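Two-arm cell at Navholm gets its fingers serviced on its own worktable

The two-arm bench cell at Navholm has passed 1,661 grasp cycles on one set of printed gripper fingers, and the shop has published the maintenance routine that got it there. It's a lovely piece of practical work – simple parts, ordinary hand tools and a butcher-block table that doubles as the repair bench.

The arms face each other across the table, so each can hold printed parts out over the middle where they're easy to reach and compare. Spare pieces in green and yellow live in a cardboard tub at the back, with a black case behind it. Anyone who has ever hunted for a spare fingertip under a bench will see the appeal!
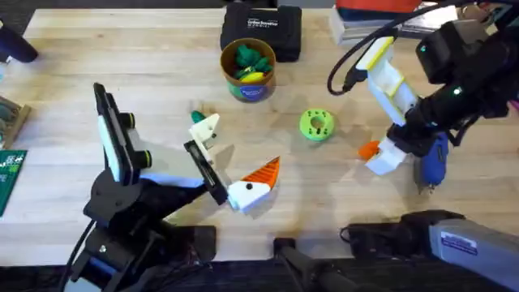 Pads first, then fingers

The ridged pads do the gripping, and they wear out well before anything else. Navholm checks them every 300 cycles and replaces a pad when its ridges have flattened at the tip. The finger body stays in service until it cracks at the mounting holes or starts to flex under load.

A full change on both arms used to take most of a morning. It now takes 40 minutes, and the biggest saving came from a change to the mount. The old version, a design the shop calls Cusix, had to come off the wrist whenever a finger was replaced, and the camera had to be lined up again afterward. The new one, Clataren, lets a finger come away while the wrist and camera stay put.

The order of work is short. The grippers are brought in over the table and opened, the arms are put on hold, and the fingers come off one side at a time. New ones go on finger-tight, get a closing test against a printed block, and are then snugged down. The last job is a slow open-and-close with somebody watching the cable loops, as a snagged cable was behind the cell's only long stoppage this year.

Orange pads on white fingers were picked for a very down-to-earth reason – it's easy to spot which pad has lost its ridges from across the room.
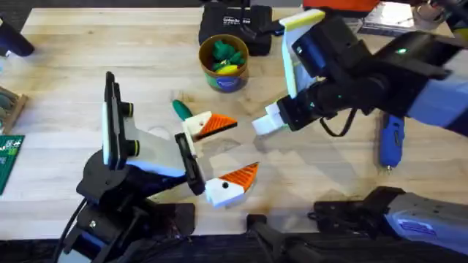
One reader running a similar pair of arms wrote in to ask if printed fingers really hold up, saying theirs loosen at the screws long before the pads go. The shop's reply was that its early ones did the same, and that slightly thicker walls around the mounting holes fixed most of it. It still rechecks those screws the day after a change.

Next up is a set of narrower fingers for small parts, drawn up with the Nasrallah workshop. They go on the cell in October for a trial lasting 6 weeks, and the pad files will be shared once it wraps up.

Contact the newsroom | © Navholm Bench News, all rights reserved | Back to top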